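Chapter 7
Wood Movement and Moisture

7.1 Why boards change size

Wood takes up water vapor from damp air and gives it off to dry air. As it does so, it swells and shrinks. The change is small along the length of a board and much larger across its width. A designer who ignores the difference will build panels that cup, drawers that jam in June and joints that open when the heating season starts.

Three directions are used throughout this chapter. Longitudinal movement runs with the grain and can be left out of most furniture calculations. Radial movement runs from the center of the log toward the bark. Tangential movement follows the growth rings and is the largest of the three. In most species it is close to double the radial value, although the ratio varies and should be looked up before any allowance is fixed.

Moisture content is given as the weight of water in the wood divided by the oven-dry weight of the wood. It is stated as a percentage. A sample that weighs 1,089 grams as received and 990 grams after drying has lost 99 grams of water, so its moisture content is 10 percent. Students often divide by the wet weight by mistake. The error is slight in dry stock and serious in green stock – see Problem 7.4.
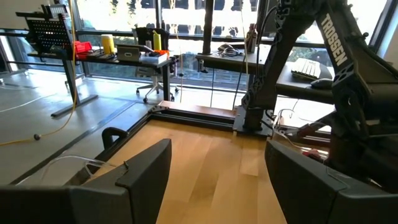 Wide surfaces are rarely made from a single board. Narrow pieces are joined edge to edge, and the total movement of the panel is then the sum of the movements of its parts. Neighboring pieces may come from different logs, or from different positions in the same log, and their rates of movement will differ accordingly. Color is a poor guide to these rates. In the tabletop shown, a darker brown section lies near the middle with a paler one to its right, among honey-colored planks with straight seams, and nothing about the tone of either section tells the reader how far it will swell. Ring angle, read from the end grain, is the better evidence. Metal framing raises a separate question, treated in Section 7.5: the metal does not respond to humidity, so fasteners between the two materials must allow the wood to slide.

7.2 Equilibrium moisture content

Wood left long enough in steady air reaches a moisture content at which it neither gains nor loses water. This value is called the equilibrium moisture content, or EMC. It depends mainly on relative humidity and to a lesser degree on temperature. The worked data in this section are taken from the Clavetlow series, in which Hala Saber and Naima Farouk weighed 20 test pieces at fixed intervals. One piece split early and was dropped, leaving 19 for analysis.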